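Notes for my club evening talk, 16 January 2021
"Where do all the shuttles go?"

Start with the hello, thank Deming Xue for the slot, sip of water.

Right, so I run the kit cupboard at Gavbridge Badminton, and last season we bought 346 shuttlecocks. When I emptied the bags in April I found 200 of them, most perfectly playable, stuffed in coat pockets and old tubes. (Pause, let people look guilty.)

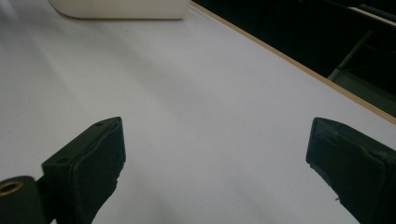 Sorting is the bit I want to sell you tonight. You need a clear surface before you tip anything out, and it wants to be plain. A smooth white tabletop like this one, with the thin tan edge strip, is lovely for it – you spot a stray feather or a bit of broken skirt straight away. At home I was doing it on a patterned rug and I lost my mind a bit!

Now the method. Tip a few out at a time, never the whole bag. Look at the skirt first, then the base, then give it a little squeeze. Good ones go in the tub, tired ones go in the practice bag, and anything with a split goes in the bin. Don't dither over the split ones, I used to and it took me all evening.
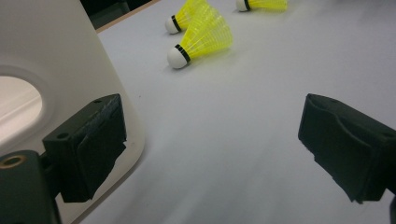
I like the plastic ones for beginners' night, by the way, and yellow is easier to follow under our dreadful lights. Ask the room here – who prefers feather? Expect groans from the league lot.

Storage next. Tub with a wide mouth, so you can get your whole hand in. Kakero tubes are fine for matches but a pain for club night, everyone pulls one out and leaves the lid off.

Then hand round the sign-up sheet for sorting, and remind them the hall wants us out on time.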